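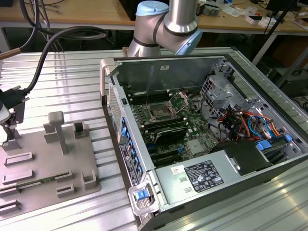

PC Hardware Basics - Handout 4
Inside the case, and putting memory in
Rarkville evening section, room 56

Bring this sheet to the bench session in February. It starts at 6:30 pm, doors close at 6:40. Phones away, sleeves up, rings off.

1. Before you open anything

Shut down from the menu. Switch on the back of the power supply to off. Pull the cord. Hold the front power button five seconds to drain what's left in the board.
Then monitor, network, USB. If you won't remember where they went, write it down.
Lay the tower on its side, open side up. Boards are much easier to work on flat - cards don't sag, screws don't fall down behind the supply.
Static: wrist strap clipped to bare metal of the case. Not to paint. No strap = touch the metal frame before each part you pick up.

2. Words you need for the quiz

Chassis - the frame everything screws to. Outer shell is separate from it on most towers.
Rear panel - the narrow side where the ports and slots come out.
Expansion slot covers - held by screws on older cases, by snap latches on a lot of office machines. Latches are often a bright color. Colored usually means "you may touch this without a tool". Blue or green on most machines you'll see, depends on the maker.
Vent mesh - perforated metal, air has to get through. Don't stack anything against it.
Module (stick, DIMM) - the memory itself. Thin board, chips on the faces, gold contacts along one long edge.

3. Handling a memory module

By the short ends or the top edge. Never the gold contacts.
Stand it on edge in a holder or lay it in the tray it came in. Not on the carpet, not on top of the case.
Read the label BEFORE it goes in. Type, size, speed. Copy all three to your worksheet, you can't see them well once two sticks are side by side.
DDR3 and DDR4 do not fit each other's slots. The notch is in a different place. If it won't go, stop and look, dont push harder.

4. Seating it

a. Open the clips at the slot. Some boards only have one that moves.
b. Line up notch and key.
c. Straight down, thumbs at both ends, even pressure. It takes more force than people expect.
d. Clips should swing in by themselves and click. If one didn't, that end isn't down.
e. Two sticks: check the board diagram for which pair of slots. Usually same color, usually not next to each other.

5. First power on

Cord back in, monitor, keyboard. Leave the side off for the first start.
Beeps or blank screen - power off, cord out, reseat. Nine times in ten it's step d.
Boots fine - go into setup and check the total. Write it on the worksheet.

6. Worksheet and parts

Worksheet is form 3702, stack by the door. One per pair.
Practice boards are the Bundgaard ones, spare sticks in the Delix drawer. Put them back in teh same slot you took them from.
Modeo screwdrivers: magnetic tips, fine for case screws.

Reading for next time: power supplies, the chapter on connectors. Skip the part on server racks.
Quiz covers sections 2 to 4.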